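Equipment planning
Reading time: 6 minutes

Stostel splits sorting-arm budget in two and puts grippers on a separate line

Stostel has revised the equipment plan for its waste-sorting work at Esthorpe. The two-arm sorting station stays in the plan, but the money for it will now be released in two parts, and grippers, finger pads and spare cables have been moved out of the capital budget into a yearly running budget. The change was set out in a planning note circulated to the sites on Monday.

The first part covers the arms, the stand, the controller and the safety assessment. The second covers cameras, a fixed bench, containers and fitting out, and will only be released once the first station has completed a trial on mixed dry waste. Under the earlier plan both parts were to be ordered together in September.

The note gives the reason as lead times. Arms of the size chosen are quoted at 17 weeks, while the bench and containers can be had in under three. Ordering everything at once would have meant paying for and storing furniture that had nothing to stand next to, and fixing the bench height before the reach of the arms had been checked on site.

What is being bought

The station is a bench-top cell for small items: cups, cans, bottles and loose paper. It is not meant for the main line at Esthorpe, which handles far larger volumes on a belt and is covered by a different plan. The cell will be used for check samples, where a small quantity of material is drawn from a load, sorted by type and weighed. At present this is done by hand.

Stostel put the yearly number of check samples at 1,667 across both of its sites. Of these, 882 were taken at Esthorpe and the rest at Rikstead. The Esthorpe figure alone was judged enough to support one cell on a single shift. Rikstead will continue with hand sorting for the length of the plan, and its samples will not be moved by road to be sorted elsewhere.

Two arms were chosen over one after a comparison of layouts. With a single arm, the containers have to be placed in an arc within its reach, and the items furthest from the base are picked at close to full stretch, where accuracy falls off. With two arms, one on each side, the containers can be set in a straight row along the front of the bench and each arm works mostly in its own half. The price difference is large, but the planning note states that a single arm would have needed a linear rail to cover the same bench, which removes about half of the saving and adds a further item to maintain.

The arms are to be supplied without grippers. Quotes that bundled the two were asked for and set aside, as none of them allowed the finger pads to be bought singly.

Grippers as a running cost

Pads are the part most likely to wear. They are soft, they close on sharp can rims and torn plastic, and they pick up residue that has to be wiped off with a mild cleaner. The old plan allowed one spare set per arm over the life of the equipment. The new one treats pads in the same way as gloves and blades, with a reorder level held in stores and no separate approval needed for each purchase.

The allowance for the first year is 612 pounds per arm. It covers pads, fasteners and one replacement cable, and does not cover a replacement gripper body, which remains a capital item. Any unspent sum will not be carried over. Stostel expects the figure to be too high for the first year and too low for the second, and the plan provides for it to be reset once there are wear records to work from.

A further line has been added for labour. Earlier drafts assumed that the supplier's set-up visit would include teaching the cell its tasks. Supplier terms were then read again and found to cover only mounting, levelling and a test move with no load. Task set-up is now budgeted as staff time at Esthorpe, with six working weeks allowed before the trial and two held in reserve.

Preparatory work

Bench layout and item choice are being worked through before the order is placed, under the project name Sisay. The work uses low-cost containers and a small number of typical items laid out by hand, so that positions can be changed between runs. Hard-sided bins are not being bought until the spacing has been agreed. Soft containers give way if a gripper touches the rim, and they can be replaced cheaply.

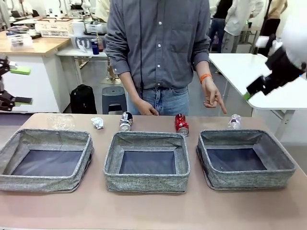 Three fabric baskets in front of a row of waste items, with a gripper on either side of the table.

Several points from this work have already been written into the specification. The first concerns clear plastic. Transparent cups and bottles are harder to pick out against a pale surface than printed cans, and the specification now asks for a bench top in a matt mid-tone colour, with the option of a removable mat. The mat is priced separately so that it can be dropped if the darker surface proves enough.

The second concerns container height. If the rim stands too far above the bench, items lying directly behind it are hidden from a low camera and the gripper has to come in from above. The specification sets an upper limit on rim height and calls for a clear strip between the back of the containers and the nearest item. Soft-sided containers are measured at the highest point of the rim as they stand in use, and not from the maker's stated size.

The third is the number of containers. The hand-sorting procedure at Esthorpe uses five streams. The bench chosen will take three containers abreast without crowding, so the trial will run on three streams: metal, plastic and paper. Glass and residual waste are left out. A wider bench was considered and would fit the room, but the outer containers would then fall outside the area that both arms can reach, and a fault on one side would stop the whole sample.

Access is the remaining open item. Staff need to be able to stand at the back of the bench to lay out samples, and the safety assessment has to settle whether this is done with the arms powered and held, or with power removed. The second option is simpler to approve but adds a restart to every sample. A light curtain along the rear edge has been priced as a provisional sum and will be struck out if it is not required.

Timetable and conditions

The order for the arms, stand and controller is to be placed when the safety assessor has been appointed. The trial follows once the cell is mounted and task set-up is complete. It will consist of a fixed set of samples, each sorted by the cell and then checked by hand, with misplaced items recorded by material and by arm.

Release of the second part of the budget depends on two conditions. The cell must complete the set without a stop that needs a supplier visit, and the recorded error for metal must be no worse than the hand-sorting figure for the same samples. No pass mark has been set for plastic or paper at this stage, though the results will be reported with the rest.

If the conditions are not met, the arms will be kept and the trial repeated once. The plan makes no provision for a third attempt. Resale value has been entered at nil.

A version of the plan with prices removed will be available to other site operators on request to the Esthorpe office.

Filed under: Sorting and handling / Capital planning

Related items
Rikstead weighbridge software: support contract extended
Check sampling by hand: revised procedure for five streams
Budgeting for wear parts on small grippers
Esthorpe main line: belt replacement moved back
Light curtains and area scanners: what to ask for in a quote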